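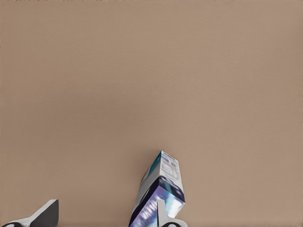
Sim demos of box picks, wrist view – how many before I start training?

posted by tarnus_bench

Hi all, first time doing this so sorry if its been covered. Collecting teleop demos in sim for a small policy, pick up a carton and put it in a tray. Using Sezer for the scene and Erno to record. Wrist camera view only for now, the one at the top of this post is typical of what the policy gets on approach. Glossy carton, plain beige surface, two gray fingers.

Got 300 episodes so far. Trained on those overnight. Does fine when the carton is square to the gripper, falls apart when its tilted. It comes in, one finger ends up near the box, the other way off to the side, then it closes anyway and shoves the thing. Every time.

So – more demos? Or is something wrong with the ones I have? Don't want to spend another week on the joystick if the answer is a setting somewhere.

Also the print on the box is blurry at this range, can't read any of it. Does that matter?

Erno_user_pete_no_relation

more data. always more data. I had the same with 300 and it went away when I doubled it

cirus_hobby

Wouldn't just add more, look at what you have first. Plot the carton yaw at the start of each episode. Bet you most of them are near zero. I did a bottle task in Cirus last September and thought I had randomized the start pose, but the range was in radians and I'd typed degrees into the wrong box, so half of it got clamped. Took me ages to find.

What I'd do:

Split the yaw range into 9 bins and record the same number in each. Even a small set spread like that beat my big lopsided one.

Watch how YOU drive. If you always line up first and then go down, the policy never sees a bad approach and has no clue how to get out of one. Record some where you start off center on purpose, one finger close to the box and a big gap on the other side, then back off, rotate, recenter, close. Don't trim the backing off part, thats the bit you want.

Throw out episodes where you bumped the carton and kept going. Those teach the shove. I had 7 of them in my set and removing them helped more than I expcted.

Blurry print doesn't matter for a grasp. Would matter if you had to sort by label. I would swap the box textures around though, and the table color, or it'll latch on to that purple.

sezer_nightshift

agree with cirus_hobby, one more thing. With only the wrist cam the bottom of the carton can drop out of view once you're in close, so the policy is guessing how long the box is. Add a fixed overhead camera or feed it the last few frames as well. Erno can log both, its under streams, off by default in my install.

And check the gripper opening is in the action and not just open/closed. Mine was binary and the close looked exactly like what you describe.

tarnus_bench

ok plotted it. Nearly everything is within 7 degrees of straight. Well that explains a lot. Redoing it in bins tonight, will turn on the overhead stream too – opening was already continuous so not that. Will post the numbers when its trained.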